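製品一覧 > プライバシー機器 > 家庭用 > Skisine(スキシネ)

Skisine 家庭用通信ログ・ゲートウェイ

家の中の機器が、いつ、どこへ、どれくらい通信しているのか。Skisineは、それを手元だけで記録して見せてくれる小さな箱です。ルーターと回線終端装置のあいだにつなぐと、その日の夜にはもう最初の一覧が見られます。開発元のSileckから評価機が届いたのが8月で、それ以来スタッフの自宅でずっと動かしているのですが、これがまあ面白い! 仕様の説明だけで終わらせるのは惜しいので、使ってわかったことも混ぜながら書いていきます。

何を記録するか

記録するのは通信の「外側」です。どの機器が、何時何分に、どのドメインへ、何バイト送って何バイト受け取ったか。中身は見ません。暗号化された通信をほどく機能はもともと入っておらず、証明書を端末に入れさせるような手順もありません。家族のメッセージをのぞく道具を探している方には、まるで役に立たない製品です(そういうお問い合わせには、お断りの返事を差し上げています)。

外側だけで何がわかるのかと思われるかもしれません。ところが、通信の外側、いわゆるメタデータというのはとても雄弁です。誰に何時に連絡したか、その記録だけで生活のリズムも人間関係もかなり見えてしまう。通信傍受をめぐる議論で、弁護士や記者が通話の中身と同じくらい通信記録の扱いにこだわってきたのはそのためですし、自分の家のログを一週間も眺めていると、その感覚が身体でわかってきます。起床時刻、外出、夜ふかし、全部出ます。自分のログなのに少し恥ずかしい。

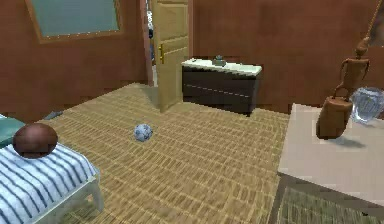

少し開いたドアと、床に広がる黄褐色のラグ

担当者の家では、最初の一日で1,283件の接続先が記録されました。件数だけ見るとぎょっとしますが、同じ会社のサーバーが名前を変えて並んでいるものがかなり多く、画面右上の「まとめる」を押すと運営者ごとに束ねてくれます。束ねてからが本番です。テレビが電源オフのあいだにも律儀に同じ相手へ話しかけていたり、もう使っていないつもりのアプリが明け方にまとめて何か送っていたり。ひとつ気づくと次も気になって、つい夜中まで表を並べ替えてしまいます。

保存先と保存期間

ログはすべて本体の中に残ります。Sileckのサーバーには送られませんし、アカウント登録もありません。初回設定で求められるのは管理用パスフレーズだけで、これを忘れると中身は読めなくなります。救済手段もありません。ここは不便だと感じる方もいるはずですが、メーカーに合鍵がないということは、メーカーに開示を求めても出てくるものがないということでもあります。この割り切りがとても好きです。

保存期間の初期値は30日。過ぎた分は古いものから消え、消す前に暗号化した書庫として外部ストレージへ書き出すこともできます。期間を延ばす設定もありますが、長く持てばいいというものでもないので、まずは初期値のまま使ってみてください。記録を持っていること自体がリスクになる場面はあります。守秘義務のある仕事を自宅でされている方は、勤務先や所属団体の規程を先に読んでおくことをおすすめします。

Skorkgateについて

中で動いているのはSkorkgateというゲートウェイ用ソフトウェアで、ソースコードが公開されています。ビルド手順も公開されているため、配布されている更新ファイルと手元で組み立てたものが一致するか、自分で確かめられます。全員が確かめる必要はありません。確かめられる人が世の中にいて、結果を書き込む場所がある、それだけでずいぶん気持ちよく使えます。

更新は手動が基本です。自動更新に切り替えた場合も、適用前に変更点の一覧が本体の画面に出ます。この変更履歴の文章がまた丁寧で、どの関数がどう変わったかのあとに、なぜ変えたかが普通の言葉で書いてある。読み物として楽しみにしているお客様もいらっしゃるほどです。 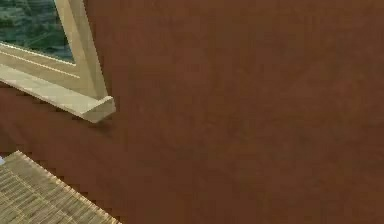
書いているのはSileckで文書を担当しているFathima Mondalさんです。評価機について細かい質問を送ったところ、長い返信をいただきました。「ログは法廷に出すために取るものではないけれど、出すことになっても困らない形で残しておきたい」という一文があって、これはSkorkgateの設計をよく表していると思います。書き出したログには改ざん検知用の署名が付き、時刻のずれも別欄に残ります。派手な機能ではありませんが、こういうところに手間をかけてくれる機器は家庭用では本当に少ないんです。

Sikderリストの使い方

もうひとつの柱が、接続先の名前を説明してくれる辞書「Sikder」です。英数字の並んだドメイン名だけでは、それが広告配信なのか時刻合わせなのか、見当もつきません。Sikderを入れておくと、運営者と用途の分類が日本語で横に並びます。分類は4つ、「動作に必要」「計測」「広告」「不明」。不明が堂々と用意されているのがいいですね。無理に分けられるより、わからないと書いてあるほうが調べる気になります。

辞書の照合は本体の中で行われます。知らないドメインが出てくるたびに外へ問い合わせる方式だと、その問い合わせが新しい通信記録になってしまうからです。辞書ファイルは丸ごと取得して差し替える形なので、ファイルはそこそこ大きく、回線の遅いお宅では更新に時間がかかります。寝る前に走らせておくとよいでしょう。

遮断機能もあります。ただ、いきなり「広告」と「計測」を全部止めるのはあまりおすすめしません。動画が再生されない、宅配の通知が来ない、となったときに原因がわからなくなります。ひとつ止めて、数日暮らして、また次。担当者はこのやり方で家電を順番に見ていきました。途中で空気清浄機の風量予約が効かなくなり、該当する接続先を戻したらすぐ直っています。 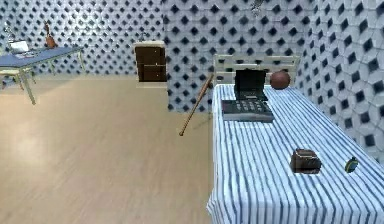

ベッドの上に開いた黒いノートパソコン

設置の手順

3つの工程で終わります。回線終端装置とルーターのあいだに本体を入れ、付属のケーブルでつなぎ、パソコンかスマートフォンのブラウザから本体の管理画面を開く。専用アプリはありません。管理画面は家の中のネットワークからしか開けないようになっていて、外出先から見る機能は用意されていません。要望は多いそうですが、今のところ加える予定はないとのことです。

ルーターと終端装置が一体になっている機種では、本体をルーターの内側に置く「内側モード」を使います。この場合、有線でつないだ機器の一部が記録に現れないことがあります。お使いの機種名がわかれば事前に確認できますので、注文時の備考欄に書いてください。集合住宅で建物側の設備に直接つながっているお部屋も同様です。

同居している方がいる場合は、設置の前に必ず話をしてください。記録されるのは設置した人の通信だけではありません。Skisineには表示名を伏せて機器ごとのまとめだけを出す「共有表示」があり、家族で見るときはこちらが向いています。来客用の回線を記録対象から外す設定も、初回設定の途中で出てきます。飛ばさずに見てください。とてもよくできた画面です。

同梱物と保証

本体、電源アダプター、LANケーブル、紙の説明書。説明書は日本語で、巻末にはメタデータという言葉の説明と、事業者に自分のデータの開示を請求するときの文例が載っています。文例だけでも読む価値があります。ログで見つけた接続先の運営者に宛てて、そのまま手紙が書けるようになっているんです。実際に出した方がいらしたら、ぜひどんな返事が来たか教えてください。

保証の条件は説明書に記載のとおりです。修理に出されるときは、ログを消去してから発送をお願いします。消去は管理画面の「しまう」の中にあります(なぜこの名前なのかは、Sileckに聞いてもはっきりした答えがありませんでした)。画面が開けない状態でも、背面の小さな穴を細いピンで長押しすれば消去できます。

コメント

紙の地図
使い始めて三週間です。プリンターが思った以上におしゃべりで笑いました。Sikderで「不明」だった接続先を報告したら、次の辞書でちゃんと分類されていて、うれしかったです。

mizuiro
内側モードで使っています。有線のレコーダーが一覧に出てきません。本文にある「一部が現れない」はこれのことでしょうか? スイッチングハブの位置を変えれば出ますか。

店舗担当
mizuiroさん、その現象です。レコーダーのケーブルをSkisineの後ろ側のハブに移すと表示されるはずです。説明書の内側モードの頁に配線図がありますので、見比べてみてください。

とうふ
開示請求の文例、使いました。返事はまだ来ていません。文章が簡潔でよかったです。

keyaki_n
自動更新のとき、変更点を読まずに画面を閉じたら適用は保留のままでした。知らずに一か月そのままにしていたので、これからの方はご注意を。あと夫の夜ふかしがばれたので、共有表示に切り替えました。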